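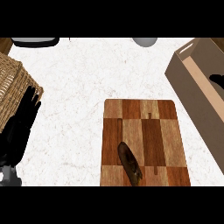

I fly out of Fetton a lot for work, and the Zikus carry-on is the first bag I've sold on this page that I'd buy twice. It weighs next to nothing empty, it fits under the seats on the little commuter planes, and the gate agents have never once made me put it in the sizer! I pack it the night before on the kitchen counter, next to the wicker basket and the checkered cutting board, and I can get 3 days of clothes in there plus shoes (if the shoes are flat).

The front pocket is for boarding passes, snacks and your charger. The back one unzips all the way down, so you can pull your laptop out at security without digging through your socks.

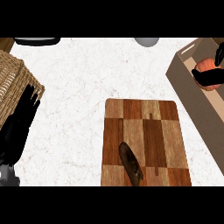 My friend Yolanda Strickland took the gray one to Tovar in February, sat through a very long delay and used it as a footrest the whole time - no dents, no popped seams. She did say the handle squeaks a bit. Mine does too, and a drop of oil fixed it for a while.

Price is $64, and the strap is extra. Colors are gray, navy and rust, and rust is nearly gone. I ship from Wistdale every morning before 10, so order the night before if you've got a flight coming up.

We use cookies to remember your cart. Accept / Manage settings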